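Age Statements and Other Birthdays

I have nothing against old brandy. I have a good deal against being told how old it is by someone who is about to name a price. Last Friday I tasted a Rerkolness 40 next to the same house's 18, and the elder smelled of wet cupboard and tasted of the plank it had been leaning on since my schooldays. The 18 was all apricots and good manners. It costs a fifth as much, and I finished it.
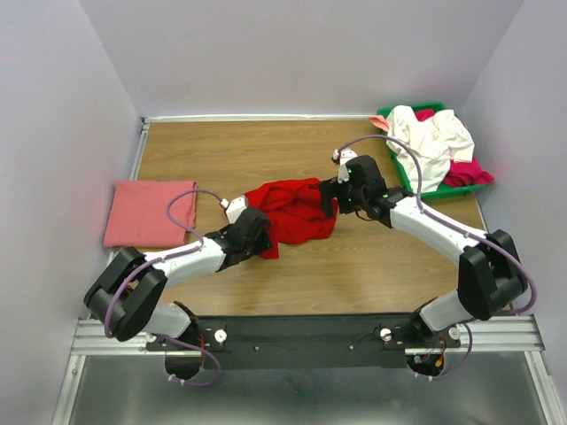
A reader, Clinutholm, writes that I am confusing age with neglect, and that a forty-year-old spirit moved into glass at the right moment will beat any youngster. Fair enough. But the label doesn't tell you when the right moment was, and plenty of cellars seem to have missed it by a decade or so.

Glass, remember, stops the clock. A brandy that spent 16 years in oak and the rest of its life in a bottle under your uncle's stairs is a 16-year-old brandy with dust on it. Auction notes are oddly shy about this.
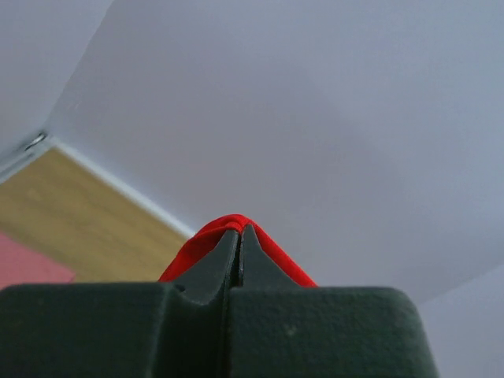
What I would put on the label

The year it went into wood, the year it came out, and whether anyone added caramel. Lultemel already prints the first two on the back, in type fit for ants, and I salute them with a magnifying glass.
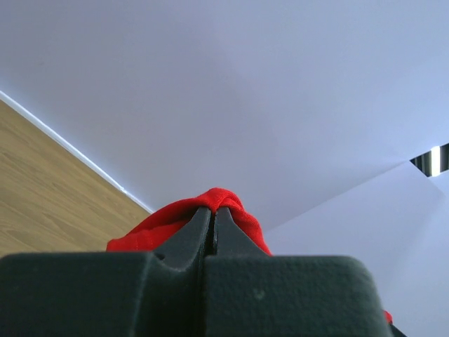
I'd also like the cask size, though I accept I may be dining alone there. Zawadzka make a 9 in small barrels that drinks like something twice its age — and they have the decency to look embarrassed about the price.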